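Open day at the Flargate automation works, May

I drove over to the Flargate open day in May with two people from our packing shop. We have been hand-packing for as long as the business has been going, and the question of whether to put a robot on any part of it comes up every spring when it gets hard to find staff. Viltix, who own the Flargate building and make small arms and grippers there, open it to visitors once a year. It is free, but you have to sign up ahead of time. This is what we saw, written up mostly for the others at work and for anybody else who is thinking of going next year.

Getting there and signing in

The building is at the back of an industrial park and the sign faces the wrong way if you come in from the highway. We missed the turn once. Parking is in the gravel lot past the loading docks. Doors opened at 9 in the morning and there was already a line. They had 363 people signed up for the day, according to the board in the lobby, and they took us around in groups of 8. You get a sticker with your group's color, safety glasses, and a bag with a pen in it. Closed shoes are required and they do check. A man ahead of us in sandals was lent a pair of rubber boots.

Coffee was in the lobby and lunch was sandwiches in the upstairs canteen. The canteen ran out of everything except egg salad by noon, so eat early.

The machining area

Our tour started in machining, where they make the joint housings. It looked like most machine shops. Four-sided cages, coolant smell, parts bins with paper tags. They buy the castings in from Stercombe and finish them in house. One mill was being loaded by an arm of their own make, and the guide let us stand at the fence and watch it go through a full cycle. It opened the door, took the finished part out, set it on a rack, picked up a raw casting and put it in the vise. It was slower than I thought it would be. A good operator would beat it on any single part. The guide agreed and said the point of it was the night shift, when there is no operator.

I asked how often it stops. He said it depends on chips getting into the vise, and that they had added an air blast for that, which helped. He did not give a number and I did not push.

Assembly

Assembly is one long room with benches down both sides. All of it is done by hand, which surprised us. Each arm is built by one person from start to finish, and then it goes on a burn-in stand and repeats the same motion overnight. There was a row of arms doing this along the back wall, all slightly out of step with each other. The noise is low, more of a whir than anything. You could hold a normal conversation next to them.

We got to handle some joints in pieces on a table. The gears are smaller than you would expect. There was also a cable harness laid out flat on a board, and the woman showing it told us that the harness takes longer to put in than any other part of the arm. She had two of the older design for comparison, and I can see why they changed it. The old one had to be fed through the elbow with a piece of wire.

The gripper room

This was the part we had come for. Most of what we pack is light and oddly shaped, and a hard metal clamp would mark it. The gripper room is where they mold and test soft fingers, and it's run jointly with Ó Dubhghaill, who do the material side of it. Visitors can touch nearly everything in there except the molding press.

The fingers are ribbed on the inside so they give when they close on something. If you push your thumb into one, it gives under your thumb and the end comes in a little. They had a bin of rejects you could squeeze. Some were much stiffer than others, and we were told the stiff ones came from an older batch of material they don't use anymore. A replacement pair goes on with 2 screws. One of my coworkers changed a set at the bench in well under a minute with no practice.

Then they showed us the testing. The arm is set up over a plain white table, things are put down on it, and it has to pick them up and move them. A person can drive it by hand to show it the job, or it can run by itself on what it was shown before. Each kind of object gets 100 tries before they call it a result. They keep a paper log next to the screen as well as the computer one, and I liked that.

The view from the wrist camera was up on a monitor, and I spent more time looking at that than at the arm. You get a close view from above with the fingers in front and the table stretching off past them. It made clear to me how little the arm has to go on. A person at a packing bench can see the whole bench and knows what is behind them. The wrist camera gets the patch of table it is pointed at, and an object off to one side may be only half there or not there at all. They do have other cameras they can add, and for a job like ours they said they would want at least one looking down from overhead.

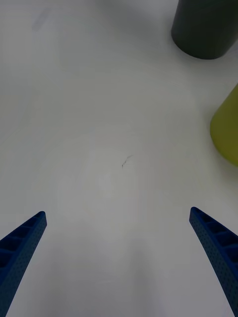

We asked if we could bring our own goods in for a trial. The answer was yes, with a box of samples sent ahead and a fee that comes off the price if you order. They want the samples to be the bad ones too, with dents and bent flaps, as those are what the line will have to cope with. That seemed sensible to me. They also wanted to know the lighting we pack under, which we had not thought of. Our windows are on one side and the benches get direct sun for part of the afternoon.

Lead time on a single arm with soft fingers was quoted as a season, more or less, and longer if it needs a fence. Whether it needs a fence depends on how fast you run it. I would have liked a clearer answer on that, because the floor space by our benches is tight and a fence would mean moving the tape station.

The last stop was the training room, where they had laptops out and you could try building a simple pick and place program from blocks on the screen. It was crowded and we only got a short turn. The menus were easy enough. I managed to make the arm go to the wrong corner of the table twice and then the right one.

Would I go again? Yes, but I would ask for the first group of the morning. By early afternoon the groups were bunching up and we stood in the corridor outside assembly for quite a while. The guides were good and answered what they could. Prices are not given out on the day, you have to leave your details and somebody calls. They called us the following week.

As for our own shop, we are going to send a box of samples and see what comes back. The large cartons will stay as they are for now. If the trial is any good I'll write that up separately, with times.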